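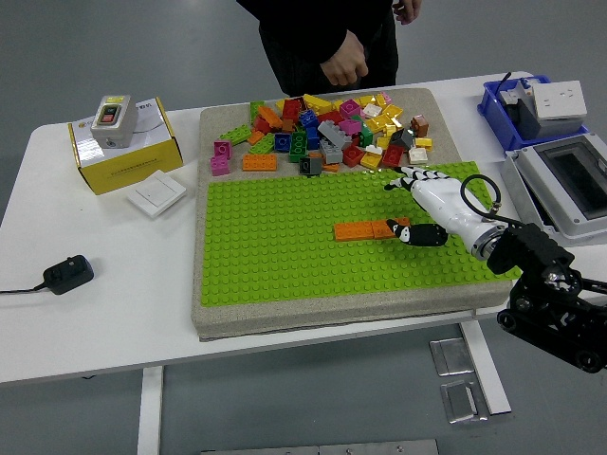 Collecting Brick Placement Examples: A Guide for New Operators

Welcome! If you've just joined us on the Tilludau project, your first few days will probably go to recording brick placements, and I promise it is more fun than it sounds (I still look forward to it, and I have been at it since December). These notes cover how we run a session from setup to saving. Take your time with them, and come find me if anything is unclear.

What we are after

The job is simple to say. The hand picks a brick out of the loose pile on the strip above the green baseplate, brings it down, and sets it on the studs so it joins the row. Each time you steer it through that from start to finish, you have made one example. The learning system, which we call Vomesico, needs a great many of them, and it copies your habits right along with your good moves, so please be kind to it!

Setting up the board

1. Set the board square on the table and check that the baseplate doesn't slide when you push on it with a finger.

2. Tip the bricks onto the top strip and spread them a little. We want a pile, with bricks lying at odd angles and a few touching each other. Don't sort them by color, however tempting it is (I am a sorter by nature, so this one hurts).

3. Leave the switch boxes and outlet parts at the sides of the table. Those belong to other tasks, and it's fine for them to show up in the recording. Just keep them clear of the board.

4. Look over the cable at the wrist and swing the arm slowly across the whole board once before you record. If the cable pulls tight anywhere, stop and give it more slack.

Recording a placement

Start the recording with the hand off to the side and open. Count to two in your head, then move. Come down over the brick from above, close the fingers gently, and lift straight up before you travel anywhere.

Going down onto the baseplate is the part everyone rushes. Hover over the spot, line the brick up with its neighbor so the two sit end to end, lower it until you feel the studs, and then press. I like to press near the far end with the thumb, then let go and back away slowly. Tamara Hrytsenko presses in the middle and her rows look every bit as good as mine, so try both and see what suits you.

If you drop a brick, keep going! Pick it up again and finish the placement. Mark it "recovered" in the notes box and save it as usual. Only throw out a recording if the arm stopped by itself or somebody reached in while you were driving.

How many, and how long

A session is 58 placements. Take a break after every 15, even if you feel fine, and stir the pile while you are up. Tired hands make jerky recordings, and you'll see it when you play them back.

Saving

Save to the Grondano folder under your own initials, then play back seven of your recordings at normal speed before you leave. Pick them from different parts of the session, and write down anything that looks off, with the recording number next to it.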